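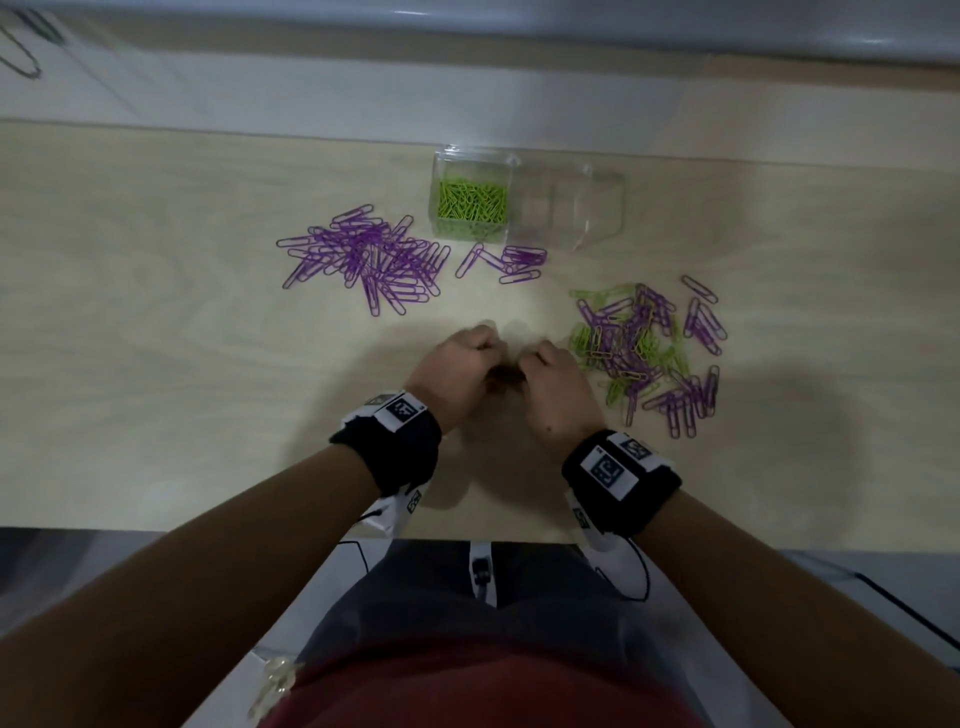

Notes for the Drenstead travel evening – slot two, after Manuela Rinaldi

Start with the leaflet. Read the first line out as printed: "No visit is complete without the Kofler lookout." Pause. Ask who's been. Ask who'd go again.

The climb is 247 steps. I've done it twice, once in March in sleet and once in good weather, and I was underwhelmed both times. The leaflet says you can see three valleys. I saw one and a half. Fabian Camenzind, who wrote the leaflet, is in the audience tonight, so be fair to him – he says the third shows up on a clear morning. Ask him how many clear mornings.

The date over the door is 1727. Careful with this. The lower walls may well be that old, but the stairs and the top deck are plainly modern, and the panel inside skips over it. I wrote to ask and got a brochure back.

Next, the "hidden village" of Cindstead. It has a coach park with 30 bays. Let them laugh if they want to, then move on, as the bakery by the church is good and I don't want to sound sour about the whole place. Get the plum slice. Avoid the museum café.

Rolteo pass. This is where I spend most time, so watch the clock.
– Ticket covers the bus and the boat. It doesn't cover the lookout, whatever the poster suggests.
– Last boat leaves before the last bus arrives. Jonas Hauser got caught by this and paid for a taxi.
– Worth buying if you're staying three days. For a day trip I can't make the sums work. If anyone can, I'd like to see it on paper.

What I'd do with a free afternoon: take the lake path from the Cindstead jetty, going anticlockwise. Flat, shady, benches at the far end, no entry fee. Thaddäus Hofstetter thinks it's dull. He likes stairs.

Questions. Someone will ask about the sunset tours. I haven't been on one, so say so and pass it to Afshin Mohammadi, who has.

Leave the bus timetables by the door. The winter ones, with the blue cover.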